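Hallo zusammen, ich bin Siu-ming Tseng und suche für mein kleines Geschirrprojekt Flondis noch Leute, die gern Tische decken und wieder abräumen - Glasteller, Schalen, Einweggeschirr, alles durcheinander.

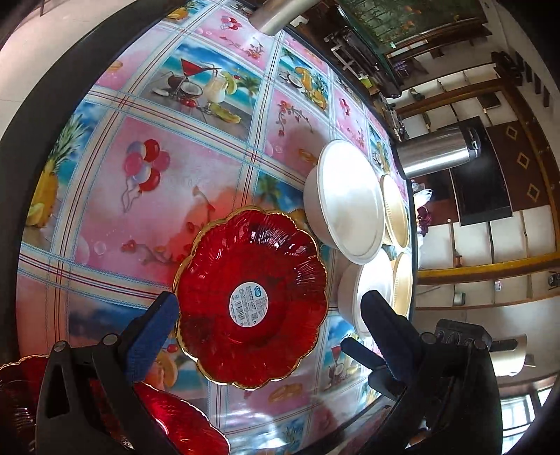 Vorkenntnisse braucht ihr keine, nur etwas Geduld beim Stapeln und ein Herz für bunte Tischdecken! Ein Termin dauert 39 Minuten, dafür gibt es bis zu 400 Kronen, je nach Aufwand. Los geht's gleich nach dem Anmeldeschluss am 12. Sep 2021.
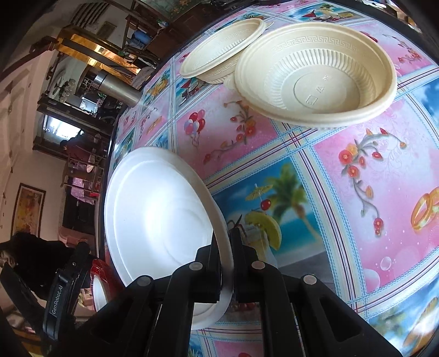
Muss ich eigenes Geschirr mitbringen?
Das Geschirr stelle ich - bringt einfach gute Laune mit. Meldet euch bei mir im Laden Lundgren, Klingel Gosus.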